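The Half-Second That Spoiled a Season

The first bag tore in December, in a test apartment in Jeltthorpe, and everyone blamed the bag. It was cheap plastic, it had been overfilled, and bags tear! The robot belonged to Hirklow, a small outfit with a very appealing idea: a two-armed household machine called Plondance that would clear a table, tidy the chairs and deal with the trash while you got on with your evening.

By the eleventh tear, they had stopped blaming the bags.

I have followed home robots for years, and I love a good failure story, the kind where a tiny fault hides inside a machine that seems to be working beautifully. Plondance had learned its chores from people using hand-held grippers, squeezing and lifting in lived-in rooms, and the lessons had gone well. It could pick up a cup. It could fold back a tablecloth. Then it would reach for the liner of a trash bin, close its fingers, and pull before it had let go of the rim.
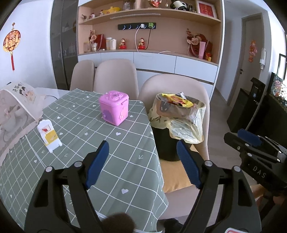

Trash liners are a wonderful, horrible problem for a machine. They have no fixed shape, they cling to whatever they touch, and light goes partly through them, which makes it hard for a camera to say where the edge is. A bin on the floor is tricky enough. Put one up on a dining chair, with the pale yellow plastic folded over the rim and hanging down the outside, and a gripper has two layers to sort out on a surface that may shift under it.

Hirklow's engineers went back through the logs, all 2246 recorded grasps of them. They sorted out the ones that involved thin plastic and got 527. Then they lined up two clocks, the one in the left gripper and the one in the right, and there it was. The right gripper's signal was arriving late. When the software believed both hands were open, one of them was still shut tight.

With a cup, the delay hardly mattered. With a film of plastic it was a disaster, and with a finger in the way it could have been much worse. That last thought is what made the company pull all seven trial machines out of homes the same afternoon, a decision I admire enormously.
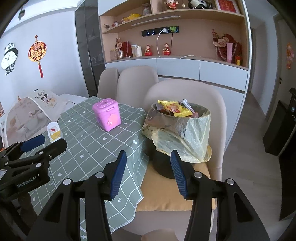 Timing faults are sneaky because each hand, checked alone, passes every test. You only catch them when both are working on one job. The new lessons lean hard on that, with two grippers in play around the same corner of a table, ribbed blue pads spread wide, and a bin with snack wrappers in it waiting on the seat. A partner lab in Riihimäki now runs the comparison on every recording before it goes anywhere near a robot.

The repair itself was almost comically small: a shared clock signal and a rule that neither arm may pull until both have reported their position. There is also a new force limit, so a gripper that meets resistance stops and opens. Plondance is slower now. It pauses over the bin, and you can hear the motors settle before it moves again. The trial homes get their machines back once the force tests are finished, and the first chore on the list is taking out the trash.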